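Jondeck
Tables / Tops / Pollock

Pollock Tabletop, Matte White
172 cm long, 30 mm thick
Top only, legs sold separately
Made to order

This is the top I get asked about more than anything else we sell, and I've had one at home for long enough now that I can go on about it for a fair while. So grab a cuppa!

The Pollock started because I wanted a big plain white table and couldn't find one that didn't shine. I'd bought two glossy ones before that (both now living in the garage under camping gear) and they looked gorgeous for a week. Then it was fingerprints and smears, and in the afternoon the sun came in over the back fence, hit the table and went straight in my eyes while I was trying to read invoices. I complained about it to Nevzat Sarıgül, who makes all our tops, and he told me I was buying the wrong finish. He had an offcut in the ute. I took it home and spilled things on it for a month.

The colour is a neutral white, with no cream in it. If your walls are one of those warm whites that every rental seems to be painted in, put a sample next to them before you order, as the top can look a bit crisp against them. Beside timber floors it's lovely. White also picks up whatever the light is doing, so near a window you get brighter parts and greyer parts across the same surface, and late in the day the far end of mine goes quite a soft grey. I like that, but a couple of people have rung up thinking they'd been sent a top with uneven colour, so I'm mentioning it now.
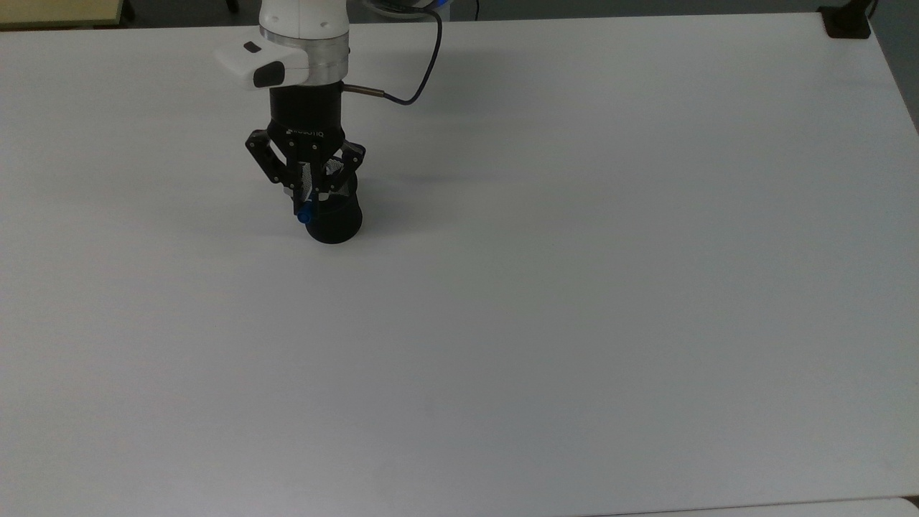 Pollock top in Matte White. Smooth, low-sheen, same finish right across.

To touch it's smooth all over, with no grain and no pattern. Paper slides on it easily, and so do dinner plates. Handwriting on a single sheet is comfortable because there's no texture coming up through the pen – my daughter does her homework on ours and that was her one and only comment. If you're a sewer or a quilter you'll be pleased to hear fabric doesn't catch on it either. We've sold quite a few to people who cut patterns, and they all say they like being able to see every pin and thread against the white.

What people use them for, as far as I know: desks (mostly), dining tables, a packing bench at a candle business, a couple of workshop benches, classroom tables, and one very long run of three joined end to end for a model railway. If you want to join tops like that, tell me when you order and Nevzat will machine the ends to match. It costs a little more and adds a few days.

Fixing it to legs

The underside comes pre-drilled for our Nelel legs, which are the ones I'd choose, and the screws are in the bag with them. You can put the whole thing together with an ordinary driver in half an hour if there are two of you. On your own you can do it too, only lay a doona on the floor first and build it upside down. Please don't drag it upright by one edge! Get somebody to take the other end.

Got your own legs or trestles? No worries. Trestles are fine as they are, with a strip of felt so the top doesn't creep. For other legs, send me the plate measurements and we'll leave the holes out, or drill to suit. Keep your screws under 30 mm, obviously, and well under if you're heavy-handed.

If you plan on bolting or clamping gear to the edge (monitor arms, vices, lamps, a pasta machine), have a look at the jaw opening on the clamp first. Most I've tried fit over the edge happily. Put a scrap of cork or rubber between the clamp and the finish, since a bare metal jaw done up tight will leave a ring and there's no rubbing it out.

Looking after it

Warm water, a drop of dish soap, soft cloth. That's what I do every night after dinner. For the stubborn stuff we sell the Ulturero cleaner, which is good on pen and on that grey rub you get from laptop feet. It also does a decent job on turmeric if you get to it the same evening. If you leave turmeric till the morning, well, I have a small yellow moon near my chair and I've made my peace with it.

No scourers, no cream cleansers and no magic erasers. They polish the matte, and you end up with a shiny patch that shows from across the room. Same goes for silicone furniture sprays. Use a trivet under pots and a board under knives.

What it isn't so good at

Dark crumbs show up. So does cat hair if your cat is black, and newsprint if you still get the weekend paper. A hard scrape from something sharp will mark it, and on white you'll notice. If you've got a houseful of little kids with textas, I'd seriously look at the same top in Stone, which hides a lot more. And it's a big flat white thing, so in a tiny room it can take over a bit. Tape it out on the floor before you commit. I mean it, masking tape, five minutes.

Ordering and delivery

Metro delivery is $59 and that gets it through the front door, flat-packed in cardboard with foam corners. Stairs are extra, and the driver needs to know beforehand. Regional is quoted by postcode. Pick-up from the workshop is free, but measure your car! A 172 cm top won't go in most hatchbacks with the boot shut.

The next batch goes into the workshop on Mon 7 March. After that we're doing the outdoor range, and I wouldn't expect white tops again until June.

Samples are $3 each, posted in an envelope. They're only little squares, enough to put against a wall or splash some coffee on. Order through the samples page, or email me with your address and which colours you're after.

Liya Feyisa
Jondeck

Goes with: Nelel legs, set of four / Ulturero surface cleaner / Felt strip, self-adhesive / Pollock tabletop in Stone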